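Home Cooking, Session 3: Yeast Bread
Handout from Brendan Doherty, Herdale evening class

Welcome back, everyone, and thank you for all the kind notes about last week's soup! Tonight we bake the plain white loaf, and I promise it's friendlier than its reputation.

For two loaves you'll want 700 grams of bread flour, 454 grams of water (yes, weigh it, cups wander terribly), a packet of yeast and two teaspoons of salt. Stir, rest, then knead until the dough feels smooth and springs back when you poke it.
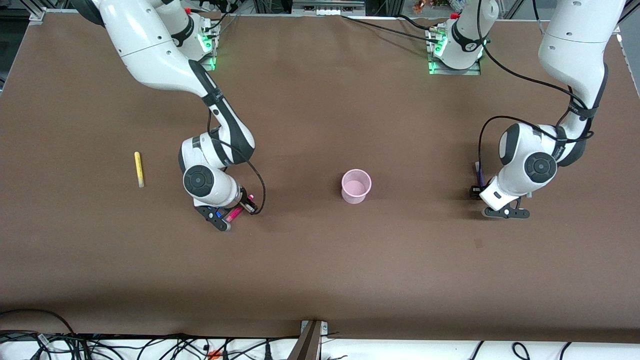 Tabletop with brown paper and a small pink cup.

Let the dough rise for an hour, or longer if your kitchen is chilly like mine is every January. Shape it gently, let it puff up again, and bake for 40 minutes at 400 degrees. Do please wait before slicing, hard as that is with butter sitting right there.

For next time: bring a clean jar, and read the Gilmartin pages on sourdough starters.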